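Rudine Street Shared Kitchen
Monthly food storage and safety check, September
Checked by: Kazimiera Nowicki

1. Refrigerator temperature
Pass. The dial thermometer on the middle shelf was within range at 7 a.m. and again at closing.

2. Dry goods
Needs work. Two bags of Sowah rice were open on the bottom shelf with no clips. Dried peppers, bread and anything else that comes out for sorting goes back in a closed container with the date on the lid. 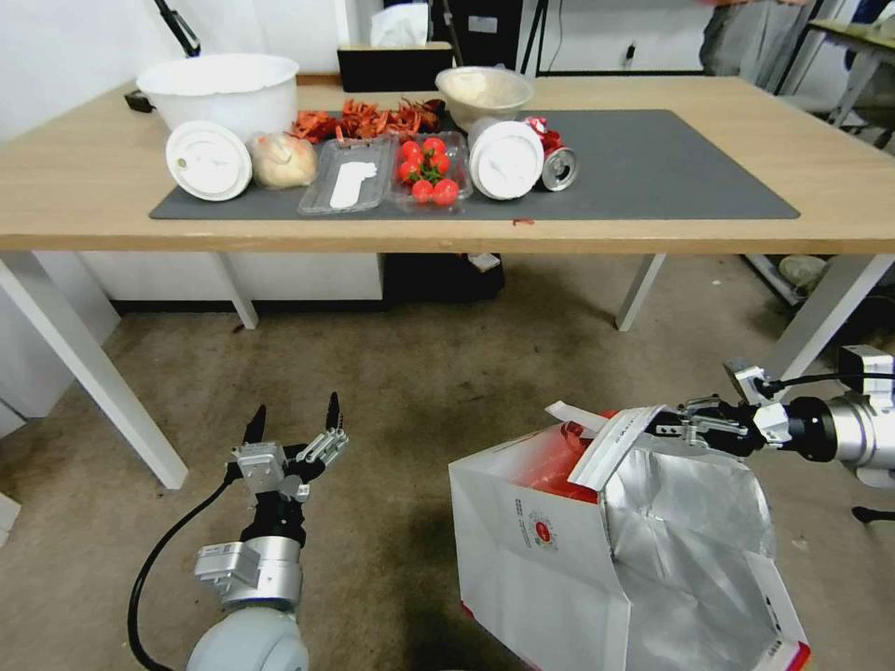 Devin commented that the date labels peel off in the dishwasher and asked if masking tape would be allowed. Tape is fine if the date is written in marker.

3. Handwashing sink
Pass. Soap and towels stocked. The hot tap is slow, reported to the landlord in the last check and still open.

4. Power cords and lamps
Pass with comment. Cords must stay away from the sink and off the walkway. The Plunar extension cord by the back door has a cracked plug and was thrown out.

5. Bags and deliveries
Groceries are unpacked the same day. Cold items go first. Shopping bags are not kept on work tables overnight.
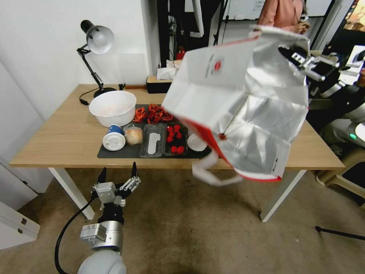 Marisol wrote that deliveries after 6 p.m. should have their own shelf, as the evening group never knows what has been checked in. Added to the list for next month.

6. Cleaning supplies
Fail. Bemix degreaser was stored above the flour. Moved to the locked cabinet during the check. Recheck in 14 days.

7. Work tables
Pass. Wipe down before and after each booking. Bowls are washed and left to air dry.

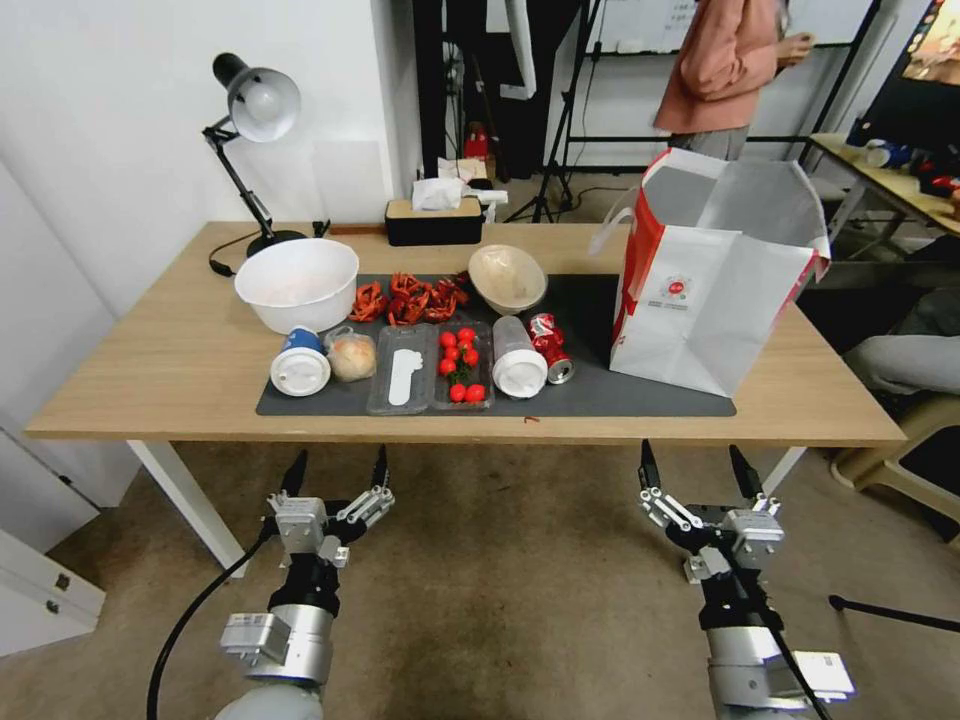
8. Fire extinguisher
Pass. Gauge in the green, pin in place, tag current. The path to it was blocked by a cart, which was moved.

9. Pest signs
None found. Traps under the sink replaced.

Open items: hot tap, evening shelf, degreaser recheck.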